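Print this page | E-mail this page

# Moteldale bench recordings – README

Maintained by Vasco Neves. Last edited 11th August.

## What this is

Recordings from the repair benches at Moteldale, made while the shop was trying out robot arms from Zernis. There are 1427 episodes. Most are short, and a fair number are dull.

The trial was sold to us as a way to take the boring handling off people's hands. I worked the bench before it and I work the bench now, so read what follows with that in mind.

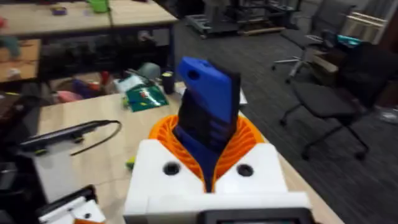
The first thing that changed was who sets up the work. A repair tech used to grab a part, turn it over and get going. Now somebody lays the parts out, starts the episode, watches it, resets and starts again. It is still handling. It just has a log file attached, and Zernis counts it as automated time.

## What is in the folders

- `wrist/` – video from the small cameras on the grippers
- `bench/` – video from the fixed camera over the tabletop
- `notes/` – what the operator typed, if they typed anything
- `labels.csv` – success or failure, judged by the operator on the day

Objects are whatever a small repair bench has on it: cups, hand tools, plastic cases, round parts with holes in them. Layouts were not standardized before July, so don't treat the early episodes as repeats of each other.
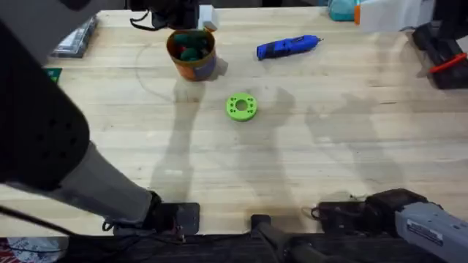
## Known problems

The labels are generous. I went back through 400 of them and would have marked plenty of the successes differently. A part pushed up against a tool is not a part put away, whatever the column says.

Operator time is missing. Meireles asked for it in the first week and was told it would come later. Without it you can't say whether the arms saved anybody an hour – please don't quote this data as if you could.

## Use

Fine for training and for testing grasping. Not fine for staffing decisions. Celtmont has already put a chart from it in a slide about headcount, and I have asked them to take it out.

Corrections to `labels.csv` are welcome. Put your initials in the last column.

Related items

- Moteldale bench recordings: change log
- Operator notes, how to fill them in
- Celtmont bench trial: questions from the floor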